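# House Rules, Illustrated

The Grarna handbook on working alongside robots runs to 726 clauses. Clementina Quintela has read all of them and I have read the ones with diagrams. A few of our favourites, from a morning in December.
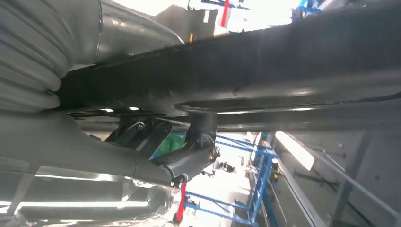

*Idalina Matos*

**Clause 14: know what is over your head.** Under a vehicle, that means brackets, bolt heads and a good deal of grey metal. The handbook wants the path planned around every one of them before the arm goes up, and wants it planned again if the lift moves by so much as a finger's width. Clementina once asked what kind of finger. There is now a footnote.

**Clause 31: tape is a promise.** A square on the floor belongs to whatever it was marked out for, and to no one's coffee. If you need to move a square, fill in the form first, then find the tape, which takes longer.

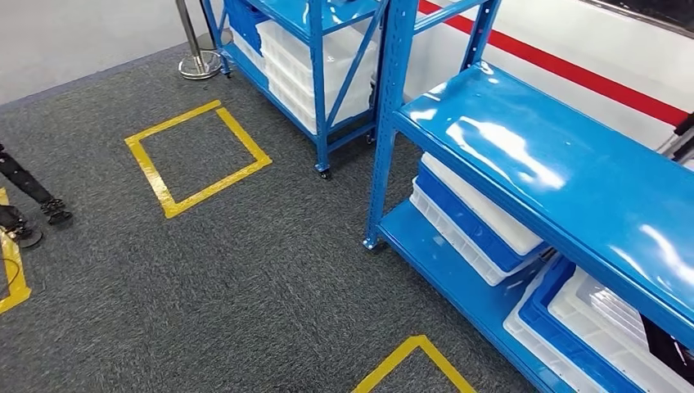

The same clause says worn tape gets replaced at the next monthly check, even when everyone knows perfectly well where the line used to be. I argued against this for most of a year and lost - the Tavares edition had the rule too, in capitals.

Corrections to Clementina, please. She keeps a list.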